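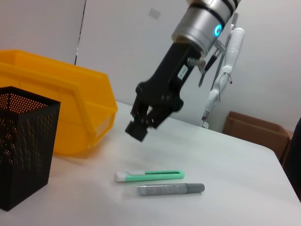 The yellow bin and the black pencil holder, September.

I said I would write down whether the desk business does anything for me, so I'm writing it down, mostly so I can point to it later when I'm asked.

Consuelo swears by it. Consuelo Ccori has sworn by a lot of things since I've known her, including a drink made of vinegar, so I take it with some salt. Her idea is that a person works badly because their small stuff has no home. Give every pen a home, she says, and the work follows. I asked her where the work had been hiding up to now and she told me I was being difficult.

Anyway. The bin is the kind they use in stockrooms, open at the front with a sloped lip so you can reach in without lifting anything. They're made to stack. I don't have anything to stack it on or under it, so for now that is a talent going to waste. The color is very yellow, close to orange when the light is on it. I wanted gray. Sotelo had gray in the catalog and yellow on the shelf, and the man there said gray was coming, in the voice people use when it isn't. I took the yellow.

The pencil holder is better, I'll admit that much. It's black metal with little round holes all over, tall, square at the top. Set in front of the bin you get the yellow coming through the holes in dots, which I noticed at 2 in the afternoon when I should have been doing the Laston pages. I must have looked at the dots for a good while. So there is one mark against the system already. My old coffee mug never distracted me once.

Things I was told the bin would do: keep tape, clips, spare cables and the label rolls in one place. Things the bin has done: the same job as the cardboard box, only yellow. I can see what's in it sooner because of the open front, fine. I can also see what's in it all day long when I'd like to forget about it. The box had flaps. I miss the flaps more than I expected.

I don't trust the numbers people attach to this stuff either. Consuelo forwarded me a thing from Wiltis, who sell drawer inserts and so may not be neutral, claiming that a tidy desk saves you 117 hours a year. A hundred and seventeen! I would like to know who stood there with the watch. If I lost that much time hunting for a pen I'd have bought a pen on a string years ago. I wrote back asking how they got it and she sent me a thumbs up.

Later. Went through the old box properly, since it was out on the floor anyway and I kept kicking it. Found the receipt book that I turned the house over for in spring, the one with number 1748 in it, which Dirkilent wanted and which I told them twice had never existed. It was under the packing tape. I'm not calling that a win for the bin. It's a win for emptying a box, and I could have emptied the box into anything, a bucket or a hat. I'll have to write to Dirkilent and I don't want to. Maybe I'll do it in the morning when I'm fresher and more sorry.

Also threw out three markers that were dead and kept one that is dying. I know, I know. It still writes if you hold it upside down for a minute first.

What bothers me, I think, is the word home. A pencil holder is where you drop the pencil when you remember to. I've had desks that were neat enough to eat off and got nothing done at them, and the best work I ever did was on a kitchen table with the salt shaker holding down the drafts. Consuelo says I remember the kitchen table wrong. She may be right. She wasn't there, though, so I don't see how she'd know.

She asked if I'd at least give it until the end of the month. I said yes because it was easier. Rules as agreed over the phone: pens go in the holder, everything small goes in the bin, nothing goes on the floor. I tried to get a clause in about the windowsill and lost.

Evening. Reached for the scissors and they were in the bin, where I'd put them. Took no time at all. I was a bit annoyed about it.

Then I couldn't find my glasses, which don't have a home under the system, and spent around ten minutes on that. They were on the windowsill. I'll bring that up with her. Laston pages still not done, four paragraphs to fix and the bad heading on the second sheet. Need milk, and stamps for the Dirkilent letter.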